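The Long Way to Index

Yakubu Nwosu starts most of his tracks on the floor. He has a studio desk, a decent one, but it is covered in cables and unopened mail, so the keyboard goes on the rug and he kneels in front of it until his legs go numb. He made nearly all of Index that way, over two winters, in the back room of a second-floor apartment where the heat comes on at five in the morning and clanks.

You can hear the heat on the record. It's in the second track, "Riser," a knock that comes in just ahead of the beat and then falls behind it. Nwosu recorded the pipe by leaving a microphone on the windowsill overnight. He ended up with a very long file and used four seconds.

Index is the first full album by Vuveo, the duo Nwosu formed with the singer and bass player Ekene Idahosa. They had put out two EPs before this, both on their own, both recorded quickly. The first sold 62 copies on cassette, and Idahosa mailed every one of them herself. The second did better, mostly because of a song called "Prokley" that a few late-night radio hosts picked up and kept playing well past its release.

"We didn't have a plan for that song," Idahosa says. "It was the one we nearly left off. Yakubu thought the chorus was too plain."

"It is too plain," Nwosu says. "I was right about that. I was wrong that it mattered."

The two of them met at a wedding where they had both been hired to play, in different bands. Nwosu was on keys for the cocktail hour. Idahosa sang in the group that played after dinner, a nine-piece with a horn section and matching jackets. Her band's keyboard player got sick and Nwosu stayed to fill in, reading off someone's phone. They drove back to the city in the same van and talked about drum machines for two hours.

Neither of them was making electronic music in any serious way at the time. Idahosa had grown up singing in church and had studied upright bass for three years before she ran out of money for lessons. Nwosu had been in guitar bands. He bought his first synthesizer to pay back a favor, taking it off a friend who needed rent, and it sat in its case for most of a year.

What they had in common was patience with repetition. Both like songs that stay in one place for a long time. The longest piece on Index, "Oyewole," runs just past eleven minutes and has two chords. Idahosa doesn't sing until the fourth minute, and when she does it is a single line, sung low, that she repeats with small changes in the timing. She recorded it in one afternoon, 14 takes, and they used the third.

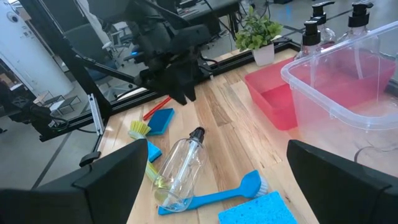
The title track took much longer. It began as a slow piece with a programmed drum part, and Nwosu spent most of a spring trying to get the drums to feel right. He moved single hits by tiny amounts. He tried three different snare sounds and then no snare. In the end Idahosa asked him to mute everything except the bass, and she sang the whole song over that. The finished version keeps the bass, her voice, and a soft hiss that Nwosu says is just the preamp turned up too far.

"I had 376 versions of that song saved," he says. "I know the number because the computer puts it at the end of the file name. Version 376 is the one on the album. It has less in it than version two."

They mixed the record themselves at first and were unhappy with it. Everything sounded crowded in the low end, where Idahosa's bass and Nwosu's synthesizer were fighting over the same notes. An engineer they knew from the wedding circuit offered to take a pass at it for a flat fee, and they paid him out of gig money. His main change was to take the synthesizer bass off five of the nine songs. Nwosu didn't speak to him for a week. Then he listened to it in a car and called to say thank you.

The album came out in January, which is a quiet month for new music and was the only slot the pressing plant had open. They ordered 300 records. Those went in nine days, and a second run is on the way. Idahosa keeps the numbers in a notebook, and the one she brings up without being asked is 3,319, the count of people who had signed up for the band's mailing list as of the week we spoke. She writes the emails herself. They are short and mostly about what she has been listening to.

Playing the songs live has been the hard part. On record there are sometimes six or seven layers going at once, and there are only two people in Vuveo. For the early shows they ran a lot of it off a laptop, and both of them hated it. If Idahosa wanted to hold a section longer, the laptop moved on without her.

So they have spent the last few months taking the songs apart. Nwosu now plays the chords by hand and triggers the drums from a small box of pads at his left elbow. Idahosa plays bass and loops her own voice with a foot pedal. Some things had to go. "Riser" no longer has the pipe in it. "Oyewole" has grown, and on a good night it gets close to 20 minutes.

I saw them do it on a Thursday, in a narrow room above a restaurant, with the smell of frying onions coming up the stairs. The crowd talked through the first song and most of the second. Idahosa turned down rather than up. By the time they reached the title track the bar staff had stopped running the ice machine between orders, and you could hear her take a breath before each line. Nwosu kept his head down the whole set and said nothing into his microphone, which as far as I could tell wasn't plugged in.

Afterward they packed their own gear and carried it down to the street. It took four trips. Idahosa had a shift the next morning – she teaches beginning bass to kids three days a week – and Nwosu had promised to send a remix to someone by midnight and hadn't started it.

They already have new material, five or six pieces that they are calling songs and that Nwosu says are closer to sketches. One has a live drummer on it. One is only voices, Idahosa's stacked up many times with Nwosu's underneath, the first time he has sung on anything they've made. He would like it to stay off the next record. She has already put it on the track list, fourth from the top.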